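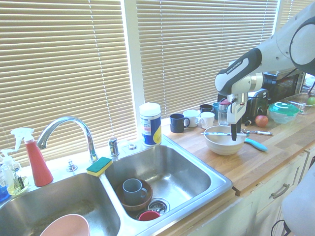 The wooden counter beside a double-basin sink, with a knife laid across a cream bowl.

Wood next to a sink is a maintenance commitment. Stainless steel can be wiped once a day and left alone. A timber worktop within splashing distance of a faucet needs oil, prompt drying and some thought about where the dishes wait.

Most damage begins under objects. A ceramic bowl with an unglazed foot ring holds a film of water against the surface, and after 30 minutes the grain starts to lift. Flatware left directly on the wood does the same on a smaller scale, and carbon steel adds a black stain that has to be sanded out. Resting a knife across a bowl keeps the blade off the counter, but it also leaves the edge exposed at hand height. A rack is safer.

The divider between two basins is the usual place for the sponge. It drains into the sink on both sides, though air reaches only the upper face. Stand the sponge on its long edge overnight – it dries faster.

Renby sells a hardwax oil for worktops in 200 ml cans, enough for two coats on a short run. Enov makes a thinner product that soaks in quickly and needs a third coat near the faucet. Sand with 120 grit first, wipe off the dust, and leave 27 hours between coats in November, when kitchens with closed windows dry slowly. Silicone along the sink rim should be checked at the same time. Lifted sections are cut out and replaced before any oil goes on.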